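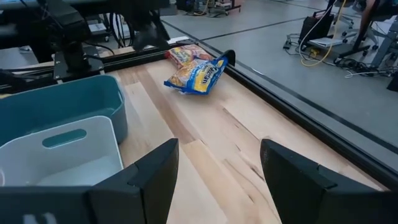
Tunolcombe Repair Night is back!

We're so pleased to have the hall again for the colder months, and the May session was our busiest yet (seven lamps, a mountain of jumpers and one very stubborn accordion). Laiba Ghauri will be running the mending corner and has promised to show anyone who's keen how to darn a heel properly. Bring your own wool if you're fussy about colour!

Doors open at 7 pm. Entry is free, tea is on us, and please label your cords. Bookings for sewing machines through the Dirby Street library desk.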